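From: Assunta Rizzi
To: Culton cell users list
Date: 6 January 2018
Subject: Re: [culton-cells] Gear plate cell drops the third gear after the pads were changed

Hi Berkay, and hello to everybody else who is just getting back to their desk and digging through the holiday pile,

Berkay Gezer wrote:

> We run the small gear plate exercise on a Culton cell, same as
> several of you do. In December I put new pads on both fingers and
> ever since then the third gear slips when the arm lifts it. The
> first two are fine. I have turned the grip force up twice and I
> don't like doing that. The log says we were at 3814 cycles on the
> old pads. Does anybody have a setup order that works? The Karabulut
> manual has one page on this and it is mostly a drawing.
> Berkay

First of all, please turn that force back down to where it was! I did just what you did when we got our cell at Carkonitz, and all I had to show for it was a set of chewed pads and a grumpy Hacer Özkan, who had to order more. It took the two of us a good while to find an order of work that we trust, and I'm happy to pass it along. It is a bit long, so get yourself a coffee.

1. Look at the fingers from the wrist camera before you touch any settings. Open them wide and park the arm well clear of everything. What you want is both fingers leaning in evenly toward the middle of the view, with neither tip sitting higher than it should for your mount. Check the slots as well, as crumbs of pad material love to collect in there. Ours with the fingers open:

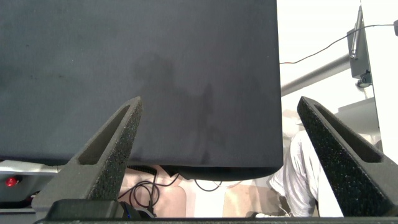 2. Seat the pads again, even if you are sure you did it right. Take them off, wipe the finger down, and let it dry for 30 minutes before the new pad goes on. Press from the base toward the tip. I used to go the other way and always ended up with a little bubble right at the tip, and the tip is the very part that has to hold the gear.

3. Do the zero again with the pads on. I suspect this is where your trouble is, Berkay. The new pads are thicker than your worn ones were, so the closed position you saved before is simply wrong now. In our Grurnoneo controller it is on the same menu as the tool weight, which I think is an odd place for it, but there you go. Ours came out at 393 counts after the last change and I wrote it on a strip of tape inside the cabinet door. You will get your own number, so please don't copy mine.

4. Then put the parts out and go slowly. We set the plate down a little right of the middle with the pegs facing up, and keep the gears apart from each other so the fingers have room to come in on both sides. I run the first pickups at the slowest speed and keep a hand near the stop.

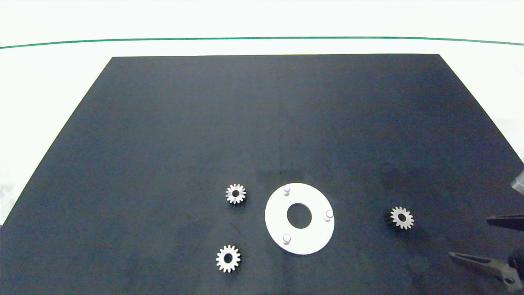
Thierry Baudry asked me once, over lunch, why I bother with the slow runs when the camera is going to correct the position anyway. Well, it corrects where the hand goes, but it has no idea how the pad meets the teeth. If a gear isn't lying quite flat, one finger gets there first and gives it a shove, and with a saved zero that is off by a hair you get your slip. So lay your third gear down with some care and see if it behaves. If it does, you know it was never the force. I do 6 clean lifts in a row for each gear before I bring the speed up, and if one of them fails I start the count over – my own stubborn rule, so do as you like.

5. When you are finished, open the fingers and look through the wrist camera one more time, and save the picture along with your log. Perihan Saraç talked me into this and I am so glad she did. A pad that is starting to lift is much easier to spot when you have last month's view to hold next to it. 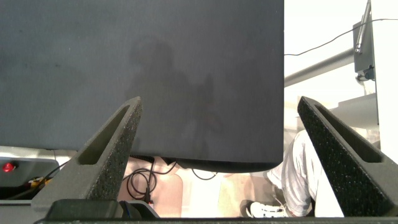

Wrist camera view, fingers open, both pads in sight.

While you are back there, have a look at how your cables hang too. I like to give them a gentle tug at the plugs whenever I do the pads, and it has saved me a hunt or two.

Do write back and tell us what your zero came out to, Berkay, and which pads you bought, the soft ones or the stiffer kind. I have a spare set of the soft ones I can put in the mail if you're stuck.

Warm wishes for the new year to all of you,
Assunta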